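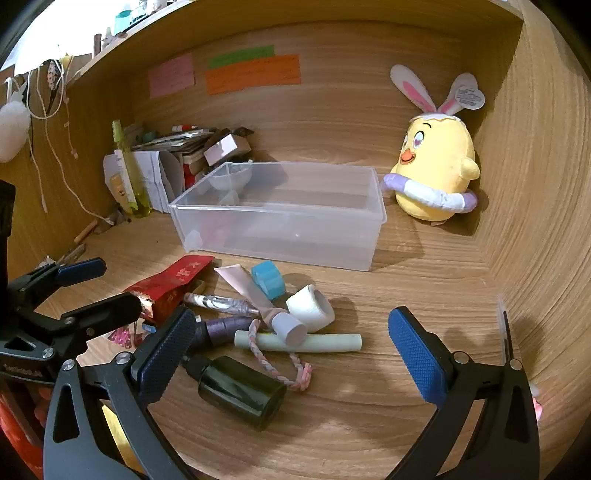

Progress report, November
Erkville Toy and Book Library

Hi again from Erkville! I know the form asks for two pages and I usually send you five, so I've tried to keep my wandering under control this time. The money side is on the separate sheet, same layout as last year, and the words are here.

The big thing first. The lending catalog is finished, or as finished as a catalog ever gets. When your grant started we were still running off index cards in a shoebox, and half of the cards were for things that had left the building years ago. Every item now has a number, a condition note and a line saying which age it suits. We ended up with roughly 4000 entries, which is a lot more than I told you in the application (I was guessing, and I'm sorry, I'm a terrible guesser). A good chunk of that is picture books in sets that had only ever been written down as one thing.

Families signed up: 208. Our target for the year was lower than that, so I'm very pleased, but please read it with some care. It includes everyone who joined in the big rush after the school fair, and quite a few of them have borrowed once and not come back yet. I'll be able to tell you more in the spring, when their first cards come up for renewal. I'd like to start phoning people who have gone quiet, in a friendly way, no nagging, just asking what would make it easier to drop in. So far the guess at the front desk is that our opening hours are the trouble. We close at 5 and plenty of parents are still on the road from Gronetberg at that time.

So we tried one late opening a week through the fall. The first two evenings were dead quiet and I was ready to write it off, then the bus company moved its stop to our side of the street and things picked up a lot. I can't say for sure that the bus stop did it. We also put up a bigger sign around then! Either way I'd like to keep the late opening going until summer and I've moved some of the printing money over to pay for the extra staff hours. You said small moves like that were fine without asking first, but I'd rather you heard it from me.

Now the part that didn't go well. The second branch, in the back room at the Beltrán community center, is behind. We were supposed to be lending from there by the end of the summer and we're still not. The room is ours, the shelves are up and the paint is dry, but the floor at the far end has a soft patch and the center wants it looked at before families come in. They're right to. It has taken forever to get someone out to check it, and the quote we finally got was 2000 dollars. The center has agreed to pay half. Our half can come out of the furniture line, where we underspent after a school gave us its old tables, and I've shown this on the sheet so you can see what's left.

While we wait, we've been taking a box of books and puzzles over to the center's morning playgroup. It's a bit of a lug, but the parents there know us now, and several have already filled in the joining form.

Software: we're using Drulex for the loans. It does the basics nicely and the reminders go out on their own, which has cut down our overdue pile. The reports are clumsy – I have to export everything twice to get loans split by age group – so the age table will follow later. I didn't want to hold up the rest for it.

Cleaning and mending takes more time than I put in the plan. Puzzles are the worst. I'd budgeted two hours a week and we're closer to four, and I'd like to talk about that line before we do next year's numbers.

Still to come before the next report: the floor at Beltrán, the age table, the phone calls, and a proper stock check of the board games.

If you'd like to visit, mornings are best and there's usually coffee on. Ring first, though, as the side door sticks and we can't always hear people knocking.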